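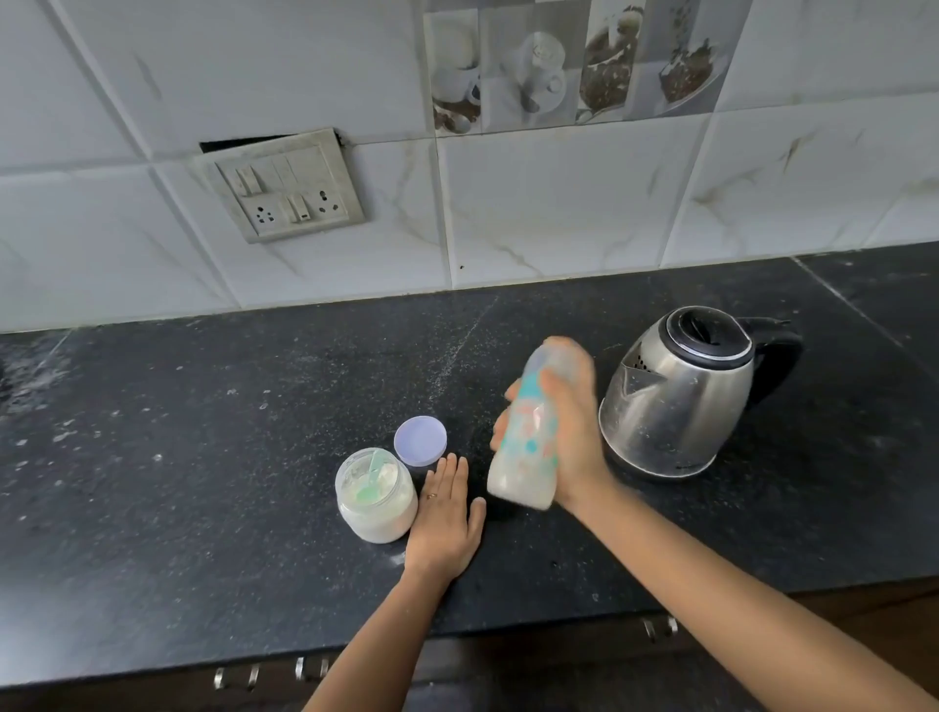 Kitchen switchboard plate and sockets on a tiled wall.

Home | Products | Support | Newsletter | Contact

Drondex product news, October 2018

The Suvarna 7 is a fibre-to-coax receiver for the last stage of building distribution networks. It takes a single optical input and delivers RF at a level that will feed a small block directly, without a further amplifier between the receiver and the tap. It replaces the older Suvarna 4, which remains available as a spare part only.

The optical front end accepts input between -8 and 0 dBm. Optical AGC holds the RF output steady over most of that range. Below -7 dBm the AGC runs out of travel and the output begins to fall, so designs should leave a margin for dirty connectors and later splices. The AGC can be switched off for bench work, and the front panel LED shows amber for as long as it is off.

Output level at the test frequency is 103 dBµV with the slope control at its factory setting. Gain and slope are set by two plug-in pads, the same parts used in the Ama line amplifiers, so existing stock can be carried over. Elspeth Mowat has revised the pad table in the installation guide, and the old table should be thrown away - two of its slope values were printed in the wrong column. 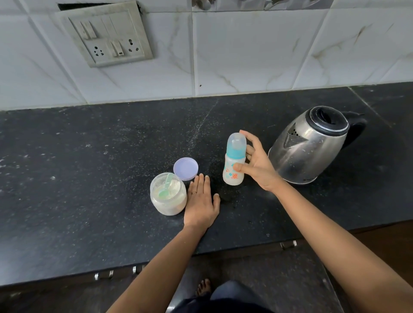
Power is taken locally from the mains or remotely over the coax output port. The changeover is a single internal link. Units leave the factory set for local power, and the link must be moved before remote power is applied. The supply section has been laid out again with the regulator against the base casting, and the case runs cooler than that of the Suvarna 4 when both are fitted in a closed cabinet.

The first 400 units had a test point with a loss of 19.5 dB in place of the stated 20 dB. The output itself is not affected. Raghavendra Rodrigues found the error during the network trial at Mulcombe, where readings at the test point did not agree with readings at the port. Later units carry a green dot beside the serial number. Earlier ones need not be returned, but installers should take 0.5 dB off any level worked out from the test point reading.

Return path transmitters for the Suvarna 7 are in type testing. Manikandan Amin expects to release the module in March, with a choice of two wavelengths. The slot is already present under the blanking plate, and the module can be fitted on site with the receiver in service.

Data sheets and the revised guide are on the support pages. Questions on pad selection should go to Meenakshi Kaimal at the applications desk, with the cable lengths and tap values included.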